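Plakeo Table Care Guide
Section 4: Oiling the top 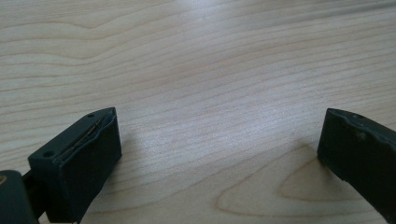
Oil the top twice in its first year, then once every May. Work in daylight if you can, with the table away from heaters and out of direct sun. On a pale blond top like this one the grain is easy to read, so follow it with the cloth for every pass. Darker tops are treated the same way but need a second look from a low angle to find missed patches.

1. Wipe the top with a damp cloth and let it dry overnight.
2. Sand lightly along the grain by hand. Do not use a power sander.
3. Vacuum the dust, then wipe with a dry, lint-free cloth.
4. Stir the Tindow oil well. Do not shake the tin.
5. Pour a small amount onto the cloth and spread it thinly. One full coat takes up to 135 mL.
6. Wait 9 minutes, then wipe off all the surplus. Oil left sitting on the wood goes sticky.
7. Leave overnight before putting anything on the table.

NOTE: New wood is thirsty. If the colour looks patchy the next day, repeat steps 4 to 7.

CAUTION: Oily rags can catch fire by themselves. Lay them flat outdoors to dry, or soak them in water before they go in the rubbish. Keep the tin away from children.

Ring marks — see Section 5.

© Plakeo 3 Sep 2019. All rights reserved. | Contact us | Back to top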